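Brirkisgate publishes its upkeep routine for two-armed cells, cable ties included

Brirkisgate, the small firm behind the Moges two-armed handling cell, has today released the maintenance routine it uses in its own workshop. It runs to 11 pages, most of them about cables. Customers who were hoping for something more glamorous are referred to page 10, which covers screws.

The routine was written after a long December in which the company answered the same handful of support calls over and over. Most concerned arms that stopped short of where they had been told to go. The usual culprit was a cable with too little slack at the wrist, closely followed by a cable with far too much of it.

The new guide therefore starts with the arms parked and the power off. Each cable is followed by hand from the wrist to the base, and every clip is given a gentle tug. The loop at the elbow must be wide enough for the joint to fold fully without pulling. After that come the base fixings, the mounting plate and the front rail, in that order, and only then may anybody switch the thing on and enjoy themselves.

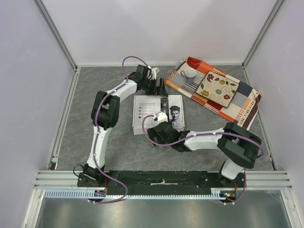

Two arms on a shared mounting plate, with purple cables clipped along the links.

The check takes 15 minutes once the owner has stopped reading the guide and started doing it. Brirkisgate recommends it weekly, and knows perfectly well that it will be done monthly.

Grippers get a chapter to themselves. Fingers lead a hard life, and a few scuffs on the base blocks are no cause for alarm. The tips matter more. They should be closed slowly with nothing between them and looked at from behind, against a bright background. An even sliver of light is acceptable – a wedge that widens towards one end means a finger has been fitted slightly crooked, and should be loosened, seated again and tightened.

Owners are asked to resist filing the tips to fit. The company has seen the results, and it has sold the replacements.
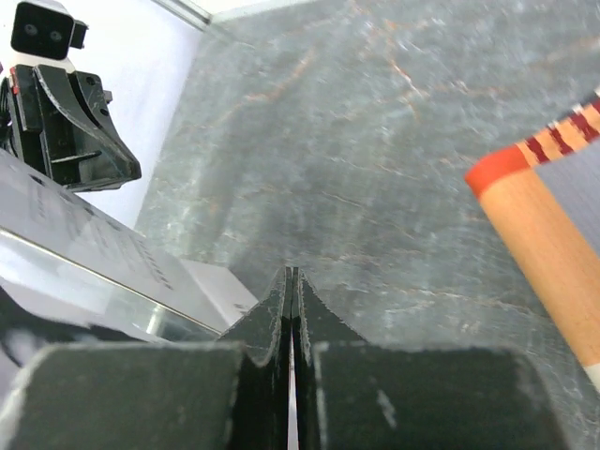 Should the fingers be replaced one at a time or as a pair?
As a pair. A new finger set against a worn one closes off-centre, and the arm will miss small objects by just enough to be annoying.

Spare fingers, clips and cables are stocked by Grarach, which handles parts for the Moges range, and can be ordered singly or in the Zirnska service kit. The kit also holds a spare set of base screws, as the originals have a talent for rolling under things.

More than 2000 printed copies of the guide are going out with new cells and spare parts orders. It is also free to download from the Brirkisgate support pages, where the previous edition has been quietly taken down.

Press enquiries should go to the Brirkisgate office. Support enquiries should go to page one.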